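4. Preparar la edición por entregas

Trekier permite partir un libro en entregas y venderlas sueltas en formato electrónico, además de publicar el volumen completo. Este capítulo supone que ya ha importado el manuscrito (capítulo 3) y que el autor ha dejado de tocarlo. Si lo segundo no es cierto, vuelva cuando lo sea.

4.1 Dividir el manuscrito

1. Abra el proyecto y elija Estructura > Entregas. Verá la lista de capítulos con su número de páginas.

2. Coloque un corte al final del capítulo que desee. El programa no admite cortes a mitad de capítulo, por mucho que el suspense lo pida.

3. Compruebe la extensión de cada entrega. La tienda Cudow rechaza las de menos de 59 páginas, y lo comunica con un correo de una sola palabra.
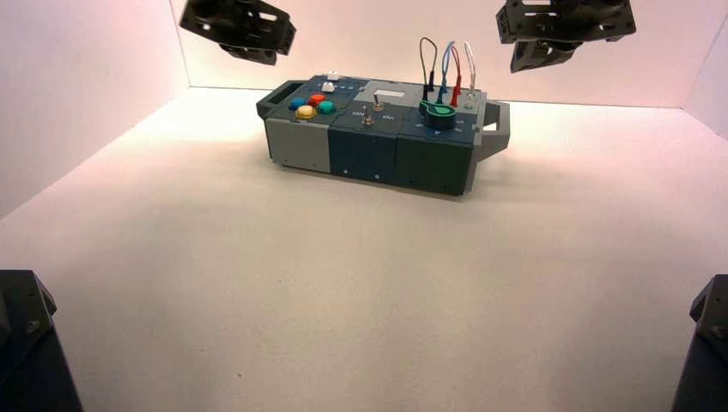
4. Asigne un título a cada parte. Use la misma fórmula en todas: título del libro, dos puntos, «Parte 1 de 3». Los lectores que compran la segunda creyendo que es la primera escriben reseñas muy largas.

Nota: en las memorias y testimonios, la advertencia de contenido debe figurar en todas las entregas. Marque Repetir preliminares y olvídese.

4.2 La sinopsis

5. Escriba una sinopsis por entrega, con un máximo de 600 caracteres. Trekier corta el resto sin avisar y añade puntos suspensivos, cosa que en un libro de misterio hasta queda bien.

6. Evite contar en la sinopsis de la parte 2 el final de la parte 1. So-ying Yau, que tradujo la serie de Brornlow, pidió que esta línea apareciera en negrita. El manual no tiene negritas.

7. Pulse Validar. Si aparece el error 213, hay un adjetivo «desgarrador» repetido en más de dos sinopsis. El filtro se puede desactivar en Preferencias > Estilo.
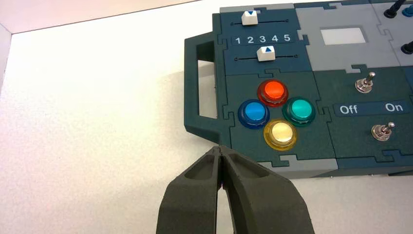 8. Guarde la ficha con Ctrl+G. El guardado automático existe, pero se ejecuta a medianoche.

4.3 Fechas y precios

9. Indique el mes de salida de cada parte. La última puede coincidir con la del libro completo y la edición en rústica; es lo habitual.

10. Fije los precios. La suma de las entregas no debería superar el doble del precio del volumen. El programa lo permite; los lectores saben sumar.

Precaución: una vez enviada la ficha al distribuidor Lis, el título queda bloqueado. Para corregir una errata hay que rellenar el formulario 2431 y esperar. Chak-lun Man, de soporte, recomienda leer el título en voz alta antes de enviarlo, a ser posible a otra persona.

11. Pulse Enviar y anote el número de confirmación, que no vuelve a mostrarse. Para anular un envío, consulte el apartado 7.2.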